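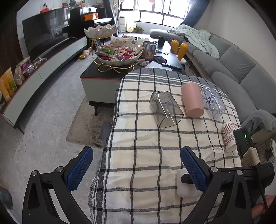 Checked cloth on the long table, fringed edge at the corner.

Subject: Re: [weave-tech] Shrinkage allowance on checked cloth, cotton/linen

Ravindran Shenoy wrote:
> I wove the Obura check at the sett in the draft and lost more
> length than width in the first wash. The squares are now
> visibly short in the warp direction. Is this a beat problem or
> a tension problem? Draft says 34 ends per inch, no figure given
> for picks. Yarn is Druser, natural and black.

Probably both, but start with tension. A check that measures square on the loom is being measured under load. Release the warp, wait overnight, and measure again before you cut anything off. On my last Druser warp the relaxed length was 3 percent under the loom length before any water was involved. Washing took another 5 percent in the warp and less in the weft.

If you want square checks after finishing, weave them long. Work out the percentage from a sample and add picks to each block. Do not correct it by easing the beat, as that changes the hand of the cloth and the black lines start to wander.

Sample procedure I use:

Weave at least 44 picks past the header before taking any reading.
Mark the warp and weft directions with sewing thread.
Measure under tension, then off the loom, then after washing and pressing.
Wash the sample the way the finished cloth will be washed.

The Plovamard draft sheets give finished dimensions only, so a missing pick count there is normal. The older Barska sheets give both, though the loom-state numbers assume a wool warp and are no use to you.

On your other question about fringe: secure it before the first wash. Hemstitching on the loom is enough for a tablecloth. If the ends are left free they will fray into the first block, and you lose the border stripe with it.

Can you post the warp length and whether you used a temple? Width loss at the reed would change my answer.

Deepika Pai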